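How to Clean and Protect a White Tabletop

A white tabletop looks nice in the shop, but after one winter of daily use it can become gray or a little yellow. I have worked at white tables for many years, and I made most of the mistakes myself. In this guide I explain the method that I use now.

What you need

Two soft cloths, one bowl of warm water, mild dish soap, baking soda and an old toothbrush. Please do not buy a special cleaner at first. I tried one from Fodus and it was good, but the dish soap gave me the same result on ordinary dirt.

Step 1. Remove the dust

Wipe the table with a dry cloth, always in one direction. If you start with a wet cloth, small grains of sand will move under your hand and make fine scratches. On a white surface these scratches later collect dirt and look like pencil lines.

Step 2. Wash

Put a few drops of soap in the water. Make the cloth damp, press the water out well, and clean one part of the table at a time. Go over each part again with clean water. Soap that stays on the surface becomes sticky and catches new dust.
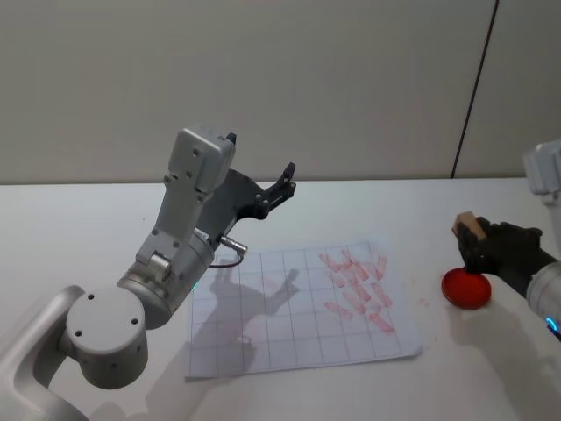
A white tabletop with grid paper on it.

Step 3. Treat the stains

For coffee and tea, mix baking soda with a little water until it is like toothpaste. Leave it on the stain for 12 minutes, then wipe without pressing. For ink, use a small amount of rubbing alcohol on a cotton pad, but first try it in a corner that is not visible. On a painted table I do not use alcohol at all, as it can take off the color.

Step 4. Clean the edges

The line between the top and the edge strip is the place most people forget. Use the toothbrush almost dry. Too much water can go inside the joint, and then the board will swell.

Step 5. Dry and protect

Dry everything with the second cloth and wait one hour before you put things back. Under papers and tools that stay in one place, I lift everything once a week and wipe. If the table is near a window, move these things from time to time, or you will get a lighter or darker shape under them. I learned this in September, when I took away a Stastby desk mat after a sunny summer and its outline stayed on the table.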